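**Ticket 700: yellow plush, wrong box**
Opened 15 October 2023, Flalledstead store
Status: open

- Lovent order packed short, 2 soft toys missing from the list.
- Checked shelf 7 and shelf 8. Nothing there.
- Yellow plush found in an open brown box on the floor. No lid on the box.
- Box left where it is until the Sauerland list has been checked.
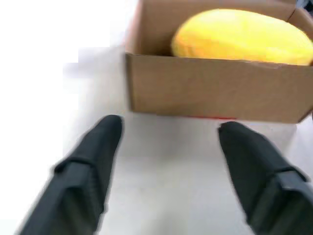 Tremen Returns and Packing

The yellow one bulges over the front of the box, so please find a deeper box before taping up. Second toy still missing.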